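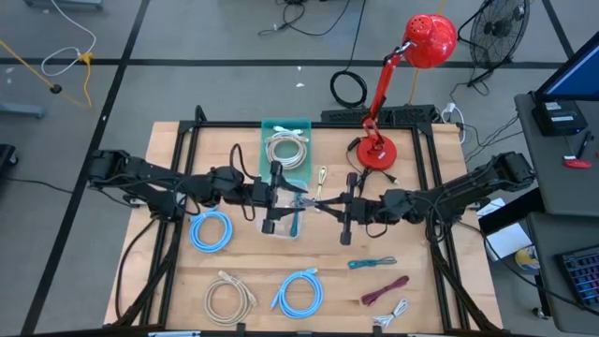
Cable table, left arm over the clear container, right just beside it. Green bin behind it, red lamp top right.

March 6, 2025
Nurkum bench notes, shared shop at Ostden

Good session on the cable sort! I want to get this down before I forget which settings I had.

Job for now is simple to say: pick one coiled cable off the wood, carry it to a bin, let go, don't drag its neighbors along. Coils are spread out with bare wood between them, because when two touch the fingers grab both and everything goes sideways. Light blue, beige, teal, dark red and white are all out on the table. The light blue ones are my favorites. They hold their shape and the fingers close on them cleanly.

Things I changed since the last entry:

Slowed the final approach on the right arm. It used to arrive with a little bounce and push the coil away. Much calmer now.

Wrist speed limit is set at 248 in the Dogar config (no idea what the units are, the file doesn't say). Higher than that and the left arm starts hunting near the middle of the table.

Release height moved up by 3 cm. The plug ends were catching on the rim of the bin on the way down and the whole coil came back out with the gripper. I ran 14 drops with the new height and the last few looked really nice.

The handoff over the clear container is still the fun part and still the flaky part. The two grippers have to come in close, and the cabling on the arms eats into the clearance when both elbows are bent. Try a wider elbow pose on the left before touching the code again. If that doesn't help, reroute the loop at the joint with a longer tie.
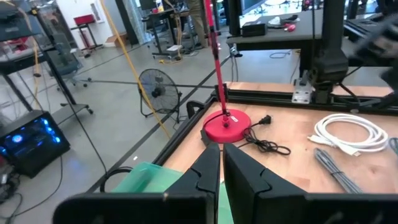

Left to right past the fingers: green bin, red lamp or stand base with its plug beside it, white USB cable.

Wrist view is so much better than I hoped for. The notched tips show up clearly against the wood and I can judge the gap between them by eye. The red lamp base makes a great landmark too. I lined the two views up on it and got a decent match on the second try — keep the base in the same spot or that offset is useless. Tape a circle under it?

Thin stuff is the next headache. The short yellow-and-white cable is lying straight, and a straight cable gives the fingers very little to close on. Idea: come down with the tips touching the wood and squeeze slowly. Soft pads might help, there was a strip left over from the Nemville build in November.

Log is capped at 2,000 lines per run and the long ones hit it. Raise that first thing.

To do
- wider elbow pose, left arm
- straight cable pickup, slow squeeze
- find the pad strip
- log cap
- label the power strips, please, whoever gets there first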